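Sourdough at Two Temperatures: What a Cold Night Does to a Loaf

A project report for Introduction to Food Science
Dean Blackburn
McKinnon Hall kitchen group

Why I picked this

I started baking bread last winter and got completely hooked. My first loaves were flat and gummy and I ate every one of them anyway. Then a friend's mother told me to put the shaped dough in the fridge overnight before baking it, and the next loaf came out with a blistered, crackly crust and a sour smell that filled the hallway. I wanted to know why! So when the project list came out and there was an open topic slot at the bottom, I signed up before I had a real question.

The question I ended up with is simple enough to write in one line: if you take the same dough and let half of it finish rising on the counter and half of it in the fridge, how different are the loaves? I looked at height, crust color, crumb (the inside of the bread, for anybody who doesn't bake) and taste. I also kept track of how sour the dough got, using pH strips, which was the part I was most nervous about and ended up enjoying most.

Some background

A sourdough starter is flour and water with wild yeast and bacteria living in it. The yeast eats sugars and makes gas, and the gas gets trapped in the stretchy network of gluten and lifts the dough. The bacteria eat sugars too, but what they make is mostly acid. The main ones are lactic acid, which tastes mild and a bit like yogurt, and acetic acid, which is sharper, like vinegar.

Both groups slow down in the cold, but they don't slow down in the same way. Yeast gets very sluggish at fridge temperature. The bacteria slow down as well, but dough in the fridge can keep getting more acidic over a long night while it barely grows. Enzymes in the flour also keep working, chopping starch into sugars, and leftover sugar on the surface helps a crust brown in the oven. Going in, then, I expected the cold loaves to be darker and more sour, and I thought they might be a little shorter.

I should say that the books I read did not agree about the acids. One said cold brings out more acetic acid and another said that hydration (how wet the dough is) matters much more than temperature. I couldn't test which acid I had with the equipment available, only how acidic the dough was overall. That bugged me through the whole project and I come back to it further down.
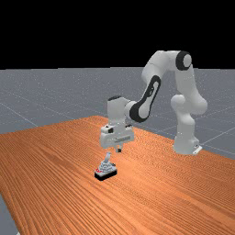
The starter itself can change a lot depending on when you feed it, so I tried to be strict. I kept one starter for the whole project and fed it equal weights of flour and water every morning and every evening. I used it when it had doubled and was still domed on top. If you wait until it sinks in the middle, it already carries a lot of acid into the dough, and then you are partly measuring the starter and partly measuring the proof. I learned this by ruining a batch in the first week, and that batch isn't included in the results.

Flour and recipe

I used two flours. One was Sercombe bread flour, a plain white flour that is sold by the big bag at the store near campus. The other was a stone-ground whole wheat from Jududine, a small mill that sells at the farmers market in July and then by mail the rest of the year. It smells amazing, a bit like hay and toasted nuts. I had been saving a bag in the freezer.

Each batch used 640 grams of flour in total. Most of that was the white flour, with a small share of whole wheat for flavor and to give the bacteria something extra to work on. I kept the water, salt and starter the same for every batch and wrote the weights on a card taped inside the cupboard door so that I couldn't talk myself into changing anything.

I mixed the flour and water first and let them sit covered. Then I added the starter and the salt and squeezed everything through my fingers until it felt even. After that came four rounds of stretching and folding in the bowl. I loved watching the dough change during this stage. At the start it tears like wet paper, and by the last fold it holds together in a smooth, bouncy ball that you can lift up in one piece.

When the bulk rise was done I divided the dough in half on the scale, shaped both pieces the same way and put them in matching baskets dusted with rice flour. One basket stayed on the counter until the dough passed the poke test. The other went straight into the fridge and stayed there until morning.

Measuring

For the pH I pinched off a bit of dough, mashed it into distilled water and dipped a strip. I did this at the end of the bulk rise and then again right before each loaf went into the oven. The strips only show half steps, so two doughs that look the same on the chart may be a little different in real life. A proper meter would have been much better, and I would ask for one early in the term if I did this again.

For height I cut each loaf in half once it was completely cool and held a ruler against the cut side at the tallest point. Waiting for the bread to cool was the hardest rule in the whole plan. Cut too early and the crumb squashes under the knife, which ruins the measurement and also makes the bread gummy.

For crust color I made a paper chart from light tan to dark brown and matched each loaf to it under the same desk lamp. I know this is not very scientific. I had a second person match the colors without knowing which loaf was which, and we agreed on nearly all of them.

For taste I set out thin slices on numbered plates in the McKinnon lounge and asked people to pick the one they found more sour and the one they would rather eat. Over the project I collected 119 filled-in slips. I gave out butter only after the slips were handed in, which caused some complaints.

Ovens

The dorm kitchen has 2 ovens and they are not alike at all. The left one runs hot toward the back and the right one takes forever to recover after you open the door. I did every bake in the left oven, one loaf at a time, in the same lidded cast iron pot. I bought a Flulari oven thermometer and hung it from the middle rack, and I preheated the pot until the reading had stopped moving.

Baking one loaf at a time meant the second loaf always had to be timed separately, but the counter loaf was ready in the evening and the fridge loaf was baked the next morning, so this worked out without any clash. It does mean the two loaves in a pair never shared one preheat. I don't think this changed much, but I can't rule it out.

What I found

The sourness result was the clearest. In every pair the fridge dough read lower on the pH strips than its counter twin before baking, sometimes by only one step on the chart. The tasters noticed. Of all the slips, 52 named the fridge loaf as more sour and also as the one they would rather eat, which was the most common answer. The rest were spread over the other combinations, including quite a few people who could taste the sourness and didn't care for it.

Crust color came out the way I hoped. The fridge loaves matched darker squares on the chart, and they had those tiny blisters all over that I like so much. The counter loaves were more golden and had a smoother skin. They also softened faster in the bread bag.

Height surprised me. I had expected the fridge loaves to be shorter, and they were usually a bit taller. I think this comes from how the dough handles when it is cold. A cold dough is firm, so it keeps its shape when it is tipped out of the basket and it takes a clean cut from the blade. The warm doughs spread out while I was still trying to score them, especially early on when I was slow. So part of what I measured may be my own clumsy hands. My last few counter loaves were nearly as tall as their partners.
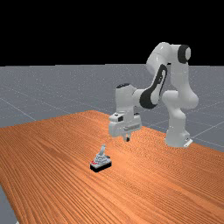
Problems and changes

The biggest problem was the fridge. It's shared by the whole floor, and people open it all evening long. I left a thermometer on the same shelf as the basket, and it crept up every night around dinner time and came back down later. One night the door didn't close fully and the dough grew right over the edge of the basket. I baked it anyway (it was delicious, if rather wide) but left it out of the comparison.

The kitchen temperature moved around too. On warm evenings the counter dough was ready long before I was, and I had to rush the preheat. I tried to go by how the dough looked and felt instead of by the clock, but that makes it harder for another student to repeat exactly what I did.

I also wish I had tested different lengths of time in the cold. I only compared one night in the fridge with no fridge at all. A friend who bakes a lot swears by a second night, and I'd love to find out if the crust keeps getting better or if the gluten starts to give up from all that acid.

If I did it again

I would get the pH meter, first of all. I would also titrate the dough samples, because pH alone doesn't tell you how much acid is there in total, and flour can soak up a good amount of acid before the pH moves. Whole wheat does this more than white. I read about it too late to add it, and it could explain why my strips showed smaller differences than people's tongues did.

I would use a small fridge with nobody else's leftovers in it. And I would practice scoring warm dough before taking any measurements.

Thanks

Thank you to everyone on my floor who ate bread and filled in slips, and to the people who put up with my baskets next to the milk. The starter is still going strong, and there is plenty to share if anyone wants a jar. Bring your own lid.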